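To: itimness-list
Subject: Re: Do the wall textures matter?

Hello all,

Sorry to be slow with this, it has been a long week and I wanted to rerun a few things before I opened my mouth. The question was whether all the fuss over random wall textures in the Prollinow bedrooms buys us anything, or whether we could leave every room plain and save the rendering time. I had wondered the same thing back in July, so I was glad somebody asked! 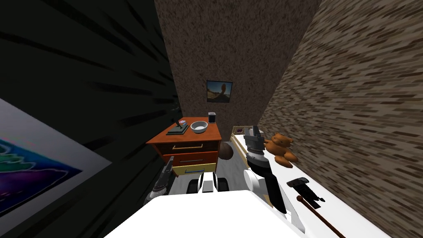
Dadden wrote:

My guess is the textures are a waste. The policy only needs the drawer and the arms. If you train on plain walls and test on busy ones, does it really fall over? And did you keep the wrist views in, or only the head view?

Good questions, both of them. I trained the same policy twice on 496 simulated episodes, once with plain walls and once with the textures shuffled, and then tested both in 191 rooms neither one had seen. I used 12 seeds for each, which took our poor old machine most of a weekend. The plain-wall policy did fine as long as the test walls were plain too.

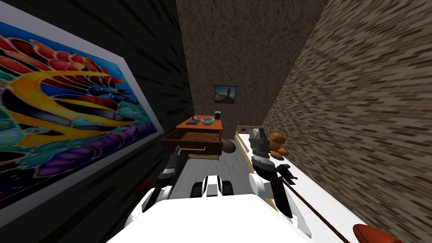

Put it in a room with a busy wall, though, and it would often reach short of the drawer handle, or drift off toward a picture. The shuffled one was much steadier. So I'd keep the textures - blurry, stretched ones and all - and save the time somewhere else, maybe by trimming the objects on the furniture.

As for the wrist views, yes, they stayed in for both runs. I haven't tried head view only, and I'd love it if someone with a spare machine would. My config files are in the Eder folder, and I'm happy to walk anyone through them.

Warmly, 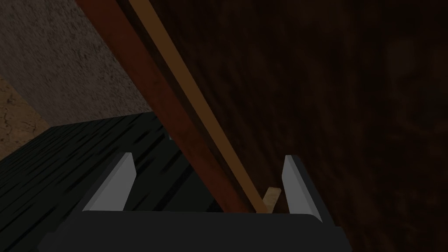 Ruan Hendricks

P.S. I forgot to say that the dark surfaces gave both policies trouble in the wrist views. I think the shadows are to blame, but I changed 2 light settings at once (silly of me), so please don't quote me on that until I've run them separately.
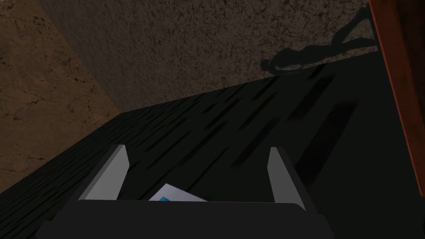
Wrist view: gripper over the dark tabletop, a sliver of white card between the fingers.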